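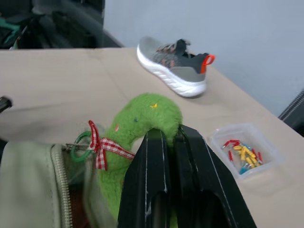

Emholm G2 Two-Finger Gripper: Slow Release Fault and Replacement Finger Kit

Part number: EG2-264
Sold by: Florkholm
Fits: Emholm G2 grippers on Standar tabletop arms
Status: in stock, ships from March

What this page covers

Some G2 grippers sold with the first finger set can fail to let go of a soft object when told to open. The fault shows up with plush toys, fabric, ribbon, foam and other things that give under pressure. It has not been reported with hard objects such as boxes, bottles or shoe soles. This page explains the fault, tells you how to check your own gripper, and lists the replacement kit.

If your gripper picks up only hard parts, you can keep using it as is. We still suggest the firmware update at the bottom of the page.

What goes wrong

When the gripper closes on a soft object, the motor keeps pushing until the force reading levels off. With a hard object that happens almost at once. With a stuffed toy it takes longer, and on older firmware the fingers keep creeping inward after the grip is already good. The gripper then holds at a higher force than the one you set.

That alone is mostly harmless. The trouble comes at release. Fur or loose fabric can work its way into the cutout on the finger and catch on the inside edge. The motor starts to open, sees more drag than it expects, and stops with fault code 31. The arm does not know the object is still attached. Depending on your program, it may move off to the next pick with the toy hanging from one finger, along with anything the toy is tied or clipped to.

Clipped and tied items are the worst case. A keychain plush on a bag can bring the whole bag with it. In our own bench test the arm dragged a canvas bag across the table and pushed a tray of small connectors off the far side. Nothing was damaged, but the arm did not stop on its own. It was stopped with the switch.

Which units are affected

- G2 grippers with a serial number ending in A or B
- Any G2 with original black fingers that have an open cutout on the lower face
- Any G2 running firmware older than 123

The G2 Wide is not affected. It uses closed fingers and a different motor.

How to check yours

Do this with the work area clear of people, and with the stop switch in reach.

1. Set grip force to the lowest setting.
2. Place a soft toy or a folded hand towel between the fingers. Do not use anything attached to something else.
3. Close the gripper and wait ten seconds.
4. Read the holding force on the status screen. Write it down.
5. Send the open command.
6. Repeat five times.

If the holding force climbs during the ten seconds, or if you see code 31 even once, stop using the gripper on soft objects until the fingers are changed.

Run a fingertip along the inside edge of each cutout with the power off. A raised lip or a rough spot will catch fibers. Light scuffs on the outer edges of the fingers are normal wear and have nothing to do with this fault.

If the gripper is stuck closed on something

Press the stop switch first. Turn off power at the arm, not just at the gripper -- the arm can still move if only the gripper is off. Support the object with one hand so that it does not swing. Turn the manual release screw on the back of the gripper counterclockwise until the fingers go slack, then work the material free of the cutout. Do not pull. Pulling can bend the finger mount, and a bent mount is not covered.

Keep hair, sleeves and lanyards away from the fingers while you do this.

Send the gripper home before you turn the arm back on, or it will start from the wrong position.

What is in the kit

- Two black fingers with a closed lower face and rounded tips
- Four mounting screws
- One hex key
- One strip of spare grip pads
- Printed sheet with the steps below

The new fingers are the same length and width as the old ones, so saved positions do not need to be taught again. They weigh slightly more. If you work close to the payload limit of your arm, check it before you go back to full speed.

Fitting the new fingers

Power off and unplug. Take out the two screws at the base of each finger and slide the finger straight out. Wipe the mount with a dry cloth. Slide the new finger in until it sits flat, then put in the new screws by hand before tightening. Do not reuse the old screws. They are shorter and will hold for a while before they work loose.

Plug in, run the homing routine, and repeat the check above. Changing both fingers takes around 20 minutes.

Firmware

Version 123 stops the motor as soon as the set force is reached and does not let it creep. It also changes what happens on code 31: the gripper now sends a hold signal, and a Standar arm will stay where it is until someone clears the fault. If you run the gripper from a Pattinasarany controller, the hold signal has to be turned on by hand under Tool, Faults. It is off by default. Please check this -- we have had returns where the fingers were changed and the arm still drove away with the part.

Firmware alone does not fix the cutouts. Fingers alone do not fix the force. Soft objects need both.

Cost and returns

The kit is free for any affected unit, with or without a receipt. Give us the serial number when you order. Shipping is free on the first kit. Extra kits are sold at the regular price.

You do not need to send the old fingers back. If yours are cracked or the lip is badly raised, we would like to have them, and we will send a prepaid label on request.

The fingers are rated for 2000 cycles on fabric before the pads should be looked at. Replace the pads when they look shiny or no longer feel tacky.

Related parts

Grip pad strip, pack of four
G2 manual release screw
Standar stop switch with long cable
Pattinasarany tool cable, right angle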